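How to Plan the Budget for a Table-Cleaning Robot Cell

When we started our first cell at Flistudel, we made a budget only for the arm. It was a mistake.

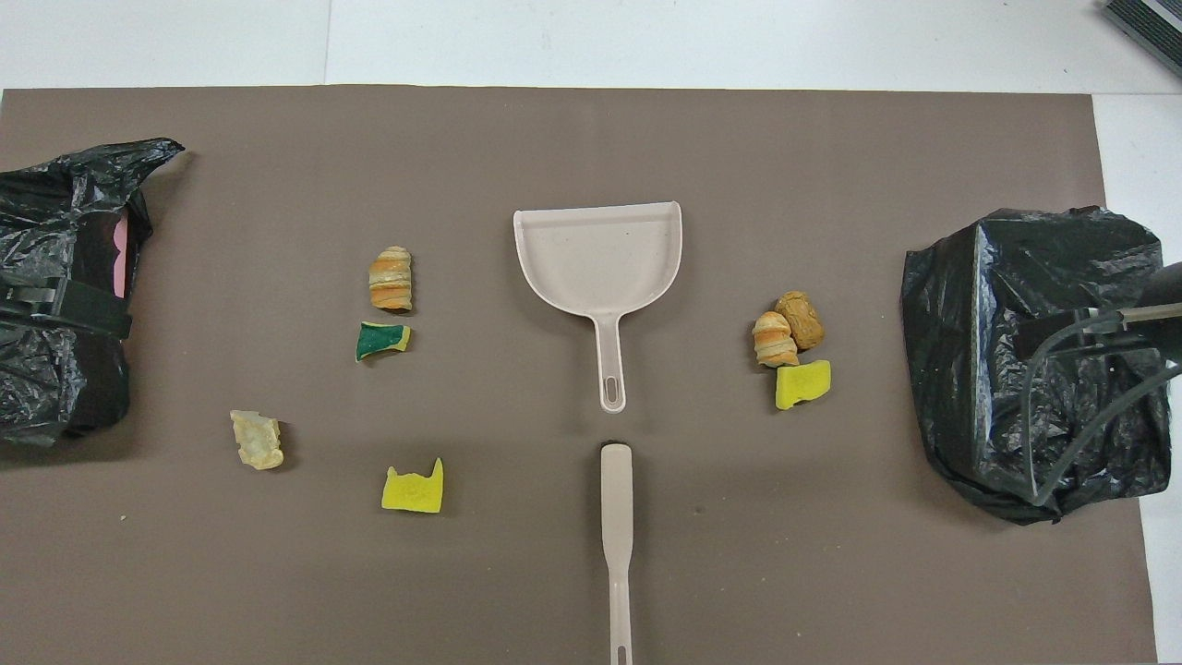

Dustpan, brush handle, toy food and sponge pieces on the brown mat, with a bagged bin at the left.

In this guide I explain how we plan the purchase now. It is written for a small lab or workshop which buys its first equipment.

Step 1. Write the task before you ask for prices
Put the task in one sentence. Ours is: "Sweep small scraps from the mat and drop them in the bin." From this sentence you can find the reach, the payload and the kind of gripper. A dustpan is light, but its handle is long, so ask the seller about the load when the tool is held far from the wrist.

Step 2. Separate the budget in 3 parts
The first part is the arm with its controller. The second is the table, the mounts and the cables. The third is the small things: mats, trash bags, dustpan sets, sponges, toy food. For the third part we reserve 1500 dollars per year, and in September we check what is left.

Step 3. Ask for at least 2 offers
We asked Plosora and Woldemariam. Their prices looked very different until we saw that one offer included the mounting and training, and the other did not. Ask that every line is written separately, also shipping and spare gripper fingers.

Step 4. Buy the props double
Sponges get torn quickly and the same model can disappear from the shop. If your tests must be compared later, keep a closed box with the same items.

Step 5. Measure the table
Draw the mat and the bins on paper in real size, then add the space for the cable when the arm turns. We forgot this in the Faltach project and had to order a wider table, with a delivery time of six weeks.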